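Questions people ask me about the packing arm

I'm Dilek Canpolat, and I set up tabletop robot arms for small shops that pack their own orders. My partner in this is Selim Öztürkmen, who writes most of the software and answers the phone when I'm on the road. We call the service Hisstead, after the street we started on. These are the things people write in to ask, more or less in the order they ask them.

What do I get if I sign up?

An arm, a gripper, the power supply, the camera and its stand, and me in your back room for 2 days. The first day is bolting down, wiring and safety. The second day is your products, so please have them out and ready! If you've got a bench already we'll use it, as long as it doesn't wobble. Lean on it hard before you tell me it doesn't wobble.

Do I buy it or rent it?

Rent, to begin with. It's 141 dollars a week with everything included, and you can stop with two weeks' notice. If you decide to keep the arm, half of what you've paid so far comes off the price. We used to sell them outright and I didn't like it, people felt stuck.

How much room does it take up?

Think of a decent-sized desk. You also need space for a person to stand at the front, and a wall outlet that isn't shared with a heater or a tape machine. Our customer in Canville had the arm on the same outlet as the kettle for the whole of February and kept calling Selim about "the tea problem."

What kind of things can it pack?

Boxed goods, folded clothes in bags, shoes, small kitchen stuff, paperback books (hardbacks are fine too, just slower). It's not good with anything floppy and unbagged, like a loose scarf, and I won't set it up for glass. Please don't send me glass. If you aren't sure, mail me two of the item and I'll try it on my own bench before you spend anything.

Will it work with my boxes?

Probably, yes. Plain brown cardboard is the easiest because the camera can find the edges. Very shiny printed boxes are a pain and we may need to move your lights around. Lids that are attached at the back are okay if they stay open on their own. If yours flop forward, fold them back and crease them well before the box goes on the bench.

Can it close the lid too?

On some boxes. Hinged lids with tuck-in tabs are hit and miss, and I'd sooner you had a person do those. A loose lift-off lid it can manage. Selim is working on the tabs and he's more hopeful than I am!

Does it crush things?

You set the grip for each product, and it starts out low. Most of the trouble I see goes the other way, with people leaving it too gentle so the item slides out halfway over. Turn it up a little at a time.

How fast is it?

Slower than you. I say this on every call, and I'd much rather you hear it from me now. Where it helps is the long dull stretch in the afternoon when you'd like to be printing labels or talking to a customer. The shop in Indholm ran 1,000 orders through theirs before they asked us to change anything, and what they wanted changed was the beep.

Can I turn the beep off?

You can turn it down. Settings, then Sounds. The one for a stopped arm stays on, sorry.

Is it safe to have people near it?

It stops if it bumps into something, and there's a red stop button that goes wherever your hand naturally falls. Still, no loose sleeves, no kids, and tie your hair back. Don't reach into a box while the arm is moving, even if you're sure you know where it's going next. Keep the cables clear of your feet too. I bring clips for that, and you're welcome to keep them.

How do I teach it a new product?

You move the arm by hand through the job a few times, save it, and give it a name you'll remember. Shoes take longer than bagged shirts, so don't start with shoes. I usually start people on something square.

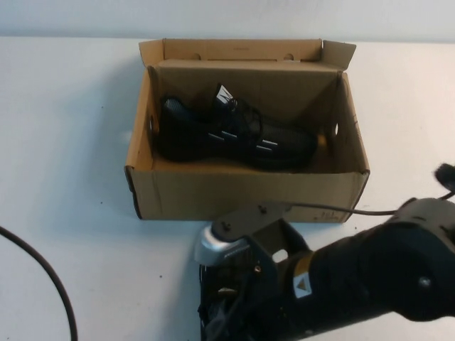

Page last changed: May 4, 2025

With a sneaker laid on its side in a box like that, set up one product entry for the pair and a separate grip for each shoe. Laces matter more than you'd think. A tongue tag that sticks up is easy for the camera to pick out, so I often use it as the marker when I'm setting up black shoes, which otherwise look like one big dark blob on the screen.

What if it breaks?

Call us first, please, before you take any screws out. Most things we can sort out over the phone. If we can't, a spare arm goes out to you the next working day and you send yours back in the same crate (so keep the crate).

Do you come out to Widmer?

Yes! Travel is included for Widmer, Canville and Indholm. Anywhere farther, ask me and I'll work out the gas.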